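Keeping a Pencil Case in Order

A hard plastic case holds up better than a zip pouch, but it collects eraser crumbs and dead pens just as fast. Ten minutes once a month is enough to keep it usable. I do ours in the evening, after the table has been cleared.

Empty the case completely and work with the lid open. Put everything to one side and try each pen on scrap paper. If a pen skips after a few seconds of scribbling, throw it out. Check the caps too - a loose one will dry out a good pen by the end of the week.

Wipe the inside with a damp cloth and a drop of dish soap. Ink marks on white plastic usually come off with rubbing alcohol on a cotton swab. Go lightly over any printed logo, as alcohol can take the lettering with it. Let the tray dry before anything goes back in.
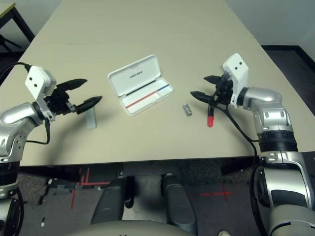 An open case on the table, with the small items set down beside it.

Put the long, thin things back first, laid along the tray near the hinge. Short pieces go in last, where they can be picked out with two fingers. Anything thick enough to keep the lid from closing flat belongs in a drawer. Forcing the lid is what cracks the hinge.

My oldest case is a Wikov from 2010 and it still snaps shut. The Nakton that replaced it split along the back within a year, so I now keep that one for rubber bands and paper clips.

Spare pens stay in a jar on the shelf. Store markers flat, and keep no more than 2 of any color in the case.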